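Halliday staff kitchen hands cleanup to robot arms, shifts workers' hours

SKIRKBERG — Kitchen attendants at Halliday, a residential training center on the east side of Skirkberg, no longer spend the end of their shift at the sink. Since June, a pair of white robot arms mounted at the counter has been taking on part of the cleanup in one of the center's shared kitchens.

The arms handle cups and food containers at the counter beside the dish rack. Attendants still wash the pots, wipe the cabinets and decide what gets thrown out.
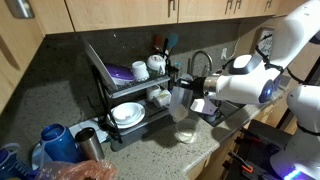 A robot arm tips a plastic cup over a glass at the Halliday kitchen counter.

The center has 445 residents and staff who use its kitchens over the course of a week, according to Florence Pelletier, the operations manager. She said cleanup had been the hardest part of the schedule to fill.

"People would take the breakfast shift and they would take the lunch shift," Pelletier said. "The late cleanup was the one I was always calling around for."

Under the old schedule, two attendants stayed until 9:30 p.m. One now leaves at 7, and the other stays to work alongside the machines. No one has been laid off, Pelletier said, but the change has meant different hours and, for some, a different paycheck. Attendants who used to count on the evening premium have been offered morning hours in food prep, which pay the regular rate.

Three attendants took the morning hours. One turned them down and moved to the center's laundry, where an evening shift was open.

The arms are run by Kindeck, a small contractor that also supplied the control software. Attendants took a short course before the work began. It covered how to pause an arm, where to stand while one is moving and how to leave the counter at the end of a meal.
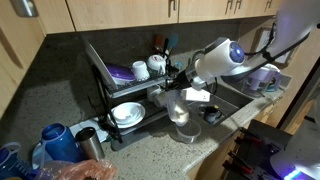
An arm holds a piece of clear plastic just above a food container in the corner kitchen.

That last item has been a sore point. Attendants said in a staff meeting on Thursday that they now spend time moving bottles, bags and other personal items people leave on the counter. The old routine was to work around the clutter. Pelletier said she has asked residents to take their things with them and that the request has had mixed results.

Speed was raised at the same meeting. An experienced attendant can clear the counter well ahead of the arms, and several employees said waiting on a machine to finish with a single container was frustrating on busy nights. Kindeck told the group that attendants may pause the arms and finish by hand whenever they choose. A note on how to do so will be added to the shift binder.

Others spoke in favor of the change. Attendants with wrist and shoulder complaints said fewer hours at the sink had helped. The center has also dropped its rule that both evening attendants take their break at the same time, which had left the kitchen unstaffed.

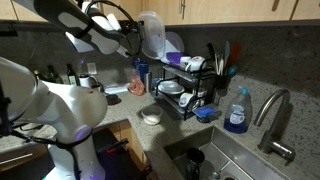
A clear food container is held up near the dish rack, with a second arm at the edge of the counter.

The evening attendant's job description has been rewritten to include watching the arms and writing down any stop or dropped item. Employees asked that the added duty come with a higher pay grade. Pelletier said the request has gone to Drikwood, the management company that runs the center, and that she expects an answer before the next schedule is posted.

Halliday has more than one shared kitchen, and the others will stay on the old schedule for now. Drikwood will decide whether to extend the arrangement after reviewing the shift logs and a written survey of kitchen employees. Survey forms are available at the front office and can be turned in without a name.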